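Otura Extends Fetwood Wood Stain Line With Low-Odor Interior Grade

FOR IMMEDIATE RELEASE

Otura, a maker of coatings for wood and board, said in October that it has added a low-odor interior grade to its Fetwood line of water-based stains. The new grade is intended for shelving, stair parts and built-in cabinets in occupied buildings. It replaces Fetwood Interior, which will remain on sale until existing stock is used up.

The stain is supplied ready to use and should not be thinned. It can be applied by brush, pad or low-pressure spray. At normal room temperature the first coat can be recoated after 2 hours. Full cure takes longer and depends on air flow, the type of wood and the amount of stain left on the surface.

Changes from the earlier grade

The binder has been changed to an acrylic blend with a finer particle size. Otura made the change after users of the earlier grade reported lap marks on wide panels of maple and birch. The new binder stays workable for about 20 minutes, which gives one person time to finish a full-height door panel before the leading edge sets.

Pigment loading is unchanged, so existing color cards remain valid. Users matching older work should still test on a scrap piece, as the new grade dries slightly flatter in sheen. On open-grained woods such as oak and ash, a second coat is recommended. End grain should be sealed first with the clear base from the same line.

Cleanup is with water while the stain is wet. Dried material must be removed by sanding or with a suitable paint remover. Rags and pads should be rinsed and laid flat to dry.

Supply and pack sizes

The low-odor grade will be sold through Grokis, which has handled trade distribution of the Fetwood line since its launch. Grokis will stock six standard colors at its main depot. Other colors are mixed to order, with a minimum order of 40 liters per color — the same minimum that applies to the exterior grades.

Small cans are packed in cartons and larger pails are sold singly. Batch numbers are printed on the base of each container, and orders for a single job should be filled from one batch where possible.
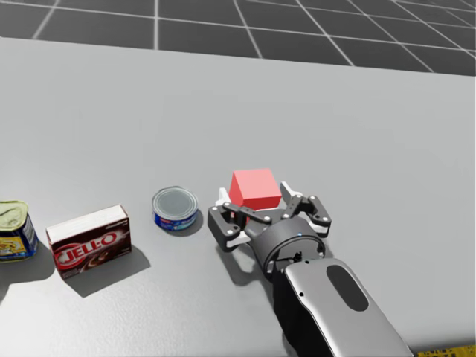
Technical documents

The data sheet, safety sheet and application guide are available from Otura on request. Trade customers can order sample boards through Grokis. Each set covers the six standard colors on oak, maple and pine, shown with one coat and with two.

About Otura

Otura develops and makes stains, sealers and clear finishes for interior and exterior wood. The company employs 100 people and supplies joinery shops, furniture makers and building contractors.

Press contact: Otura Press Office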